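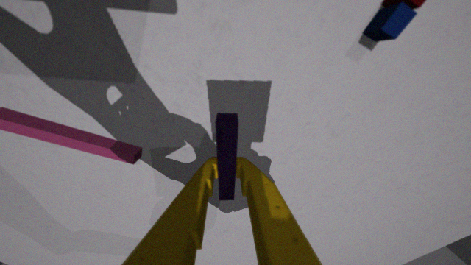
What rules do you use for deciding a pick counts as a success?

I'm putting together a block picking benchmark in simulation for our little group at Brillico, and I've gotten stuck on the boring part, the rules page. The setup is simple: a two-finger gripper, a few colored blocks on a plain surface, pick the one you're told to pick. I've run 199 trials so far and depending on how I score them I get wildly different numbers. If I say "block is between the fingers" I look like a genius. If I say it has to be lifted and held, I lose a good chunk of them.

So what's normal? Is there a standard I should be following, or does everybody write their own? Also, do you count it if the arm bumps one of the other blocks on the way in? My coworker says yes, I say who cares as long as it got the right one. I'd like to settle this before we start the long run in March (2,955 trials, overnight, fingers crossed).

Darren Pickering

Tracey Clegg
I don't know of one standard everybody follows for this, so write your own and freeze it before the long run. That second part matters more than the first! I changed my lift height halfway through a project once and ended up throwing out some 58 trials I couldn't rescore, because I'd only saved pass/fail and no poses.

What I use now: the block has to clear the surface by a set height, stay up for 2 seconds, and still be in the fingers at the end of that. Contact alone doesn't count, and please don't judge it from a still of the top view. A block held at the surface and a block held in the air can look awfully similar from up there, and shadows will only get you so far. Pull the block's height from the simulator state, it's sitting right there.

On bumps, you and your coworker can both win. Log it as its own column – right block lifted yes/no, other block moved yes/no, with a distance threshold so a tiny physics jitter doesn't trip it. Then report both.

Oh, and write down your seeds, simulator version, friction values and time step. Put them in the same file as the results or they will wander off. And decide now what happens when the sim blows up and a block shoots off into space. I count those as failures and list them separately. Other folks rerun them, and that's fine too if you say so.

Yadav
we just do lifted = pass. bumping is only a fail if the task text says don't touch the others

Herkik
Agree with Tracey on freezing the rules. I'd add a timeout, say it in sim time and not wall clock, or your slow machine will score worse than your fast one. Ask me how I know.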